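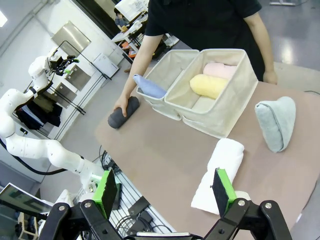
*Rolled towels and a canvas storage box with two compartments.*

Rental listings should say how much closet space a place has. They give the bedrooms, the bathrooms and the parking, and then they stop.

I have moved twice in Itcombe. The first apartment, on Calloway Street, had a good kitchen and one closet, which also held the water heater. The second is smaller on paper and much easier to live in. It has a linen cupboard in the hall and shelves over the washer – the listing mentioned neither.

Stores are happy to sell us the fix. Bins and boxes are fine, and I own plenty, but a box still has to sit somewhere. In a home with no shelves it ends up on the floor or the table.

The new buildings at Kestside are the worst I have toured. One unit had 2 bathrooms and no place to keep a towel in either of them. The agent suggested hooks.

Landlords already measure the floors for the listing. Measuring the closets would take another 20 minutes. The town's rental form is up for review in February, and a line for storage should be added to it.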